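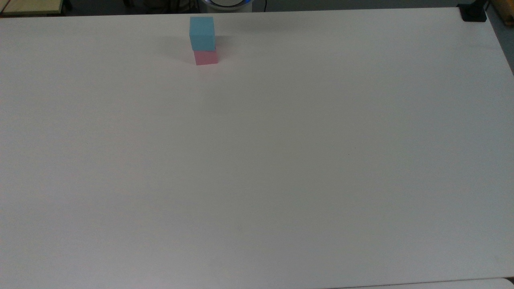
Dunora Learning Centre - Early Numbers Team

We are a small team of teachers who help children from four to seven years become friends with numbers. The centre was opened by Zuweira Nutsugah in January, in two rooms behind the Mancuso bakery, with 15 children on the list. Today over 100 families come to us during the school year.

Our lessons are short, and each child has a folder with their favourite colour on the cover. We work with things the children can hold in the hand, such as foam cubes, buttons and dried beans. Paper comes later, when the child asks for it. Parents are welcome to sit in the first lesson, and we speak English, Twi and a little French with them.

Yaa Gyamfi leads the morning groups. Iddrisu Baidoo takes the after-school programme and also organises our family games evening, for which you should please bring your own cup.

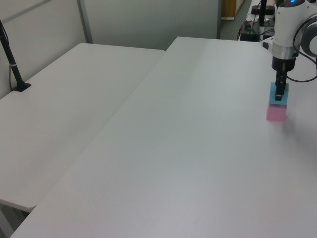

How to join

Call the office on extension 3884 and ask for Ewurabena Sowah. She will answer you within 48 hours - on weekends it can take longer.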